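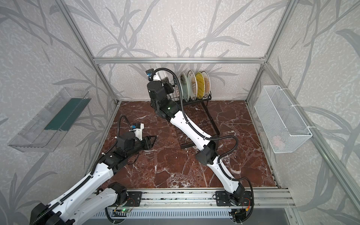 Lakora Dish Rack, Black Wire

Home > Kitchen > Washing up > Racks and drainers

Posted 15th January by the Trikach shop desk

The Lakora is a plain black wire rack for plates. It stands directly on the worktop and needs no screws and no wall rail. We have sold it since October, and in that time it became the rack which customers ask for most often when their kitchen is small.

Put it with its back to the wall if you can. In this position it takes less of the working surface, and the plates go in from the front. A white plate looks very nice against the black wire, and on a dark reddish-brown marble with pale veins the rack is quite discreet. On a light worktop it will be more visible, which some people prefer.

The rack is 41 cm wide and 19 cm deep. Please measure your place before ordering, and leave a little room on both sides for your hands. If you have a window sill or a tap that turns to the side, measure also there.

Care

Wash the wire with warm water and ordinary dish soap. Do not use steel wool, it scratches the coating. On marble and other natural stone we advise to dry the surface under the rack each evening, as standing water can leave a dull mark. A thin cloth below the rack is enough for daily use.

What is in the box

One rack and 2 spare rubber caps for the feet. The drip tray is sold separately, under the name Rissanen, and it comes in grey or white. The older Trutix tray is too short for this model, so please do not order it together.

Delivery and returns

Orders leave our store in around 3 working days. You can return the rack in its original box if it was not used. If the coating has a fault when you open the parcel, write to us with your order number and we will send a new one at our cost.

Back to Racks | Trays | Brushes | Contact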